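November
Posted by the Facilities Desk, Clunance

Worktops and benches: load limits and cleaning

The benches on the second floor of the Clustenance building have been re-rated following the fall inspection. The new limits apply from Friday and replace the figures on the old door notice.

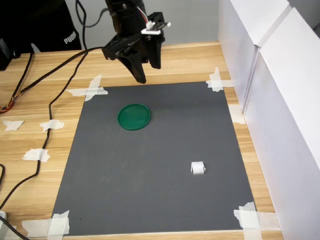
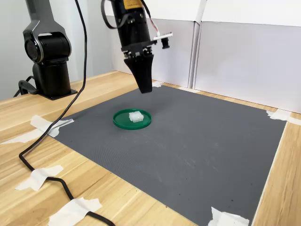
Fixed benches along the window wall are rated at 80 kg per section, spread evenly. Folding benches in rooms 11 and 12 are rated at 67 kg. A point load, such as a vise or a stand with a narrow foot, counts double. Do not add the ratings of two folding benches pushed together – the joint carries no load.

Tops are to be wiped with the neutral cleaner supplied by Tradico, diluted as marked on the bottle. Solvent wipes lift the finish and leave a dull patch that has to be sanded out. Adhesive residue should be softened with warm water for several minutes and taken off with a plastic scraper. Metal blades are no longer kept in the supply closet.

Legs on the folding benches have a locking collar. Turn it until the red line is covered. If the line is still showing, leave the bench folded and put a tag on it.

Repairs go through the Patrício request form, under "Furniture". Give the room number and the bench number from the underside of the top.

Facilities Desk, ext. 67 | © Clunance | Back to top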